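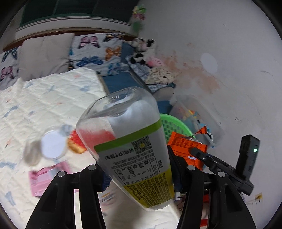
How Do You Test a Robot's Hand?

Pick up a cup. Now pick up a grape. Now pick up one sheet of paper from a stack.

You probably did all of that without thinking. Your fingers knew how wide to open and how hard to squeeze. When the cup started to slide, you tightened your hand before you noticed it was sliding.

Robots find these jobs hard. The people who design robots spend a lot of time on one small part of the machine, the part that touches things. It is called a gripper.

What is a gripper?

A gripper is the robot's hand. Some grippers look a little like a human hand, with a thumb and several fingers. Many have only two fingers, called jaws, that move toward each other and pinch. Others use suction, like the cup on the end of a toy dart. There are even grippers made from a soft bag of grains that shapes itself around an object and then goes stiff.

Two-fingered grippers are very common. They have few parts to break, and they are easier to control than a hand with five fingers. A surprising number of household jobs can be done with a pinch. Try it yourself: put away your socks using only your thumb and one finger. It is slow, but you can do it.

Testing without a robot

A robot arm is heavy and costs a lot of money. It has to be bolted down or rolled around on a base, and somebody has to program it. If you only want to know whether a gripper can hold a bottle, that is a lot of trouble.

So engineers often start with a hand-held gripper. A person holds it and does the moving that a robot arm would do later. The person decides where to go and when to squeeze, and the jaws do the touching. A camera on the gripper records what the jaws are doing.

This is useful in two ways. The engineers find out what the jaws are good at. The recordings can also be used later to teach a robot, in the same way that you might learn to tie a knot by watching someone's hands.

The Skumance tests

Zsófia Hajdu is an engineer at Malhotra, a company in Foltetton that makes robot parts. She runs a project named Skumance. Its job is to compare grippers by using them on ordinary things that people leave lying around at home.

"A lab table is too easy," she says. "It's hard and flat and nothing else is on it. I want to know what happens on a bed."

Beds are difficult places for robots. The surface is soft, so an object sinks in and the jaws may not be able to get underneath it. A quilt has folds and bumps. If the jaws close in the wrong place, they pick up the quilt too.

The project has a list of 19 objects. Each gripper gets 600 tries at picking things up, shared out among the whole list. Then the next gripper gets 600 tries with the same objects. Every gripper has to have the same number of tries, or the comparison would not be fair. You would not say that one soccer player was better than another if one had taken ten shots and the other had taken only two.

Each try gets a score from 0 to 3:

0 – the gripper did not pick the object up
1 – it picked the object up and dropped it
2 – it held on, but the object slipped or turned
3 – it held on and put the object down in the right place

A bottle

A plastic bottle seems like a simple thing to grab. It has a good shape for two fingers, and it is not too wide.

The trouble is that a bottle is smooth and round. Two straight fingers touch it only along thin lines, and the bottle can swing between them like a seesaw. If the jaws grab it in the middle, the two ends may balance. If they grab it closer to one end, the other end tips down. Water makes this worse, because the water runs to the low end and makes that end heavier still.

An empty bottle has a different problem. Its sides are thin, and a strong squeeze pushes them in. A gripper that is just right for a full bottle may crush an empty one.

Clear plastic is also hard for cameras. You can see straight through it, so a computer may get mixed up about which part is the bottle and which part is whatever lies behind it. A printed label helps a lot. The computer can find the label even when it has trouble finding the plastic.

A piece of peel

Peel is a different kind of test. It weighs very little, so lifting it takes hardly any strength. But its shape is strange. Half an orange peel is like a small bowl with a ragged rim. It is slippery on one side and spongy on the other, and no two pieces are the same.

There is more than one way to pick it up. A gripper can pinch the rim, with one finger inside the bowl and one outside. It can also squeeze the whole bowl from both sides, and then the peel folds up. People do both. Watch what your own hand does the next time you clear up after eating an orange.

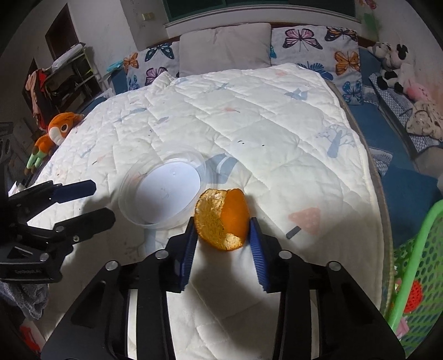
Blue pads on two grippers, with half an orange peel at the ribbed tips of one. The quilt underneath is soft and uneven.

Why the fingertips matter

Look at the skin on the end of your finger. It is covered in tiny ridges. It is also soft, so it squashes flat against whatever you touch. Both of these things help you hold on.

Gripper designers borrow the idea. They can put ridges on the pads at the ends of the jaws. Ridges can catch on edges and folds, and they leave channels where juice or water can go. The pads can be made of something soft as well, so that more of the pad touches the object. The force that stops two surfaces from sliding past each other is called friction, and a good pad makes plenty of it.

The shape of the whole finger matters too. A curved finger can reach around something round. A narrow finger can get into small gaps, but it has less surface to hold with. A wide one holds better and bumps into more things on the way. Designers are always giving up a little of one thing to get more of another.

Some jaws stay parallel as they close, like two doors sliding together. Others swing in at an angle, like a pair of tongs. You can feel the difference if you pick up a marble with kitchen tongs and then with two flat rulers.

One hand or two?

Some jobs need two grippers. Opening a round container is a good example. One hand holds the bottom still and the other pulls off the lid. With one hand, you would chase it all over the bed.

Two grippers can also pass things to each other. This sounds easy and is hard. If the first gripper lets go too soon, the object falls. If it lets go too late, the two of them have a tug-of-war. People solve this by feeling a small pull from the other hand. A robot needs a sensor to feel that pull, or a computer program that can judge the moment from the camera picture.

Using two grippers makes testing slower. The person has to think about both hands, and one gripper can get in front of the other gripper's camera. The Skumance team tests each kind of gripper by itself first and as a pair after that.

What about strength?

Children who visit Malhotra often ask Zsófia Hajdu which gripper is the strongest. She says it is not the number she looks at first.

"Strong is easy. I can buy a bigger motor," she says. "I would like one that knows when to stop."

The newest gripper in the tests is called Brarkico. It measures how hard its own fingers are pressing, many times every second, and it stops closing when the pressure reaches a set amount. The team began testing it in February. It scores well with light, soft things and less well with heavy, smooth ones, so there is more work to do on its pads.

Be a gripper tester

You can run a small test at home. Ask an adult before you borrow things from the kitchen.

You will need:
Kitchen tongs
Two wooden spoons
A clothespin
An empty plastic bottle
A piece of orange peel
A sock
A pillow
Paper and a pencil

1. Put the bottle on a table. Pick it up with the tongs and place it on the sheet of paper. Give the try a score from 0 to 3, using the list above.
2. Do the same thing ten times and write down each score.
3. Repeat with the two spoons, one in each hand, and then with the clothespin. It may be too small for the bottle. Write that down as well – a zero is still a result.
4. Test the peel and the sock in the same way.
5. Move everything onto the pillow and start again.

Add up the scores for each tool. Did the same tool win on the table and on the pillow? Now wrap a rubber band around each tip of the tongs and test them once more. You have just changed the finger pads.

Words to know

Gripper: the part of a robot that holds things
Jaw: one of the moving fingers of a gripper
Pad: the part of the finger that touches the object
Friction: the force that stops surfaces from sliding past each other
Sensor: a part that measures something, such as pressure or light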